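**Idside Bench Arm – demo kit and open day notes**

The Idside is a small tabletop arm with a two-finger gripper and a camera down at the wrist. We stock it at Sirnen, we use it in our own workshop nearly every week, and each May we put it on a table and let anyone who walks in have a go. This page covers the arm, the demo kit that goes with it, and what we learned from the last open day at our Rirneck building, where it ran from opening until we finally had to switch the lights off.

If you only want the numbers, skip to the specs. If you're thinking of borrowing or buying one for a show-and-tell of your own, read the whole thing – the open day part is probably the most useful bit.

## What comes in the kit

- Idside arm with base plate and two table clamps
- Parallel gripper, fitted
- Two pairs of molded fingers in orange (one pair is a spare)
- Wrist camera with a short cable and a long cable
- Hand controller for driving the arm yourself
- Foam cubes in assorted colors
- One roll of black tape for marking targets
- Hex keys, in a pouch that is always slightly too small for them
- Power supply and stop button
- Printed setup card, both sides

You bring the table and a laptop. Anything sturdy will do, as long as the edge is flat enough for the clamps. We've used school desks, a kitchen island and a borrowed workbench with a vise still bolted to it.

## Specs

| | |
|---|---|
| Reach | 573 mm |
| Gripper opening | up to 178 mm |
| Setup time, first try | 13 minutes with the card |
| Mounting | two clamps or four bolts |
| Control | hand controller, or laptop over USB |
| Camera | wrist mounted, view shown live on the laptop |
| Stop button | wired, included |

That gripper opening is generous for an arm this size, and it makes a real difference with beginners. You can come down on a cube a good way off center and the fingers will still gather it in. Kids get a pickup in their first few tries, and then they want to stack things.

## The open day at Rirneck

We had two tables going. The first was hand control: sit down, take the controller, pick up a cube, put it where you like. The second ran the arm from saved moves and from the camera, with a screen turned toward the room so people could follow along with what the wrist camera was getting.

We had expected the second table to be the crowd-pleaser. It did fine! But the line was at the first one all day long. People love driving the thing. A retired machinist spent most of an hour there working out how to turn a cube over using only the table and one fingertip, and by the time he had it there was a ring of people around him offering advice. We've since added "flip the cube" to the setup card as an extra challenge.

Over the day the two arms logged 2,782 grips between them, counting every time the fingers closed, including the many times they closed on air. We changed one pair of fingers in the afternoon and that was all the maintenance we did.

The team from Khunthong came over with their lesson cards, which are short pick-and-place tasks written for school groups. They fit the Idside very nicely. Each card gives you a starting layout and a goal, and you tape out the target yourself. Their easiest one asks for a single cube moved into a square. Their hardest has you sorting by color with the live view as your only guide, the player sitting with their back to the table, and it got the loudest cheers of the day.

### Questions we got a lot

**Can it hurt you?** It's slow and not very strong, and the stop button sits right beside the player. We still keep fingers (the human kind) out of the work area while the arm is on.

**Why foam?** It's quiet, it's light, and it gives a little when the gripper closes. Hard blocks work too, but they shoot across the table if you pinch a corner.

**Do you have to write code?** Not for anything at the first table. For the second table there's a saved-moves menu, and past that you can script it if you want to.

**Can it pick up an egg?** Yes. Bring more than one egg.

## The tape square game

If you do just one thing with the demo kit, do this. Lay down a square of black tape a bit bigger than a cube. Put one color in the square and another somewhere out on the open table, then ask the player to swap them.

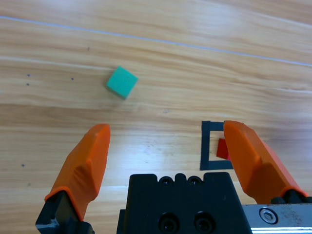 *Page last changed: 24 Dec 2020*

With a red cube in the square and a green one out in the open, the wrist view gives the player both fingertips and both cubes together, even with the right finger over part of the red one. Getting used to that overlap is half the fun. New players tend to lean sideways in their chairs as if that would help them see around the finger.

The swap sounds simple, but you need a third spot to park a cube, and it's lovely to see a group work that out together. Turn the loose cube at an angle to make it harder. Turn it square to the gripper for younger players.

A few setup tips:

- Pale wood works well under the camera. If the top is shiny, move the lamp until the glare is off your play area, or throw down a sheet of matte paper.
- Press the tape corners down hard. The fingers will find any loose end.
- Check the screws at the finger mounts before you start and again at lunch.
- Keep one cube of each color in your pocket. They roll off, and then they're under a radiator.

## Borrowing and buying

Schools, libraries and clubs near Rirneck can borrow the demo kit for up to a week. Write to the Sirnen workshop desk with your dates and the kind of group you have, and mention whether you'd like the Khunthong cards along with it. The kit travels in one hard case that fits on a back seat.

To buy, ask for the Idside demo kit by name, or the arm alone if you already have a gripper you like. Spare fingers are sold in pairs. Foam cubes come by the bag, mixed colors only for now.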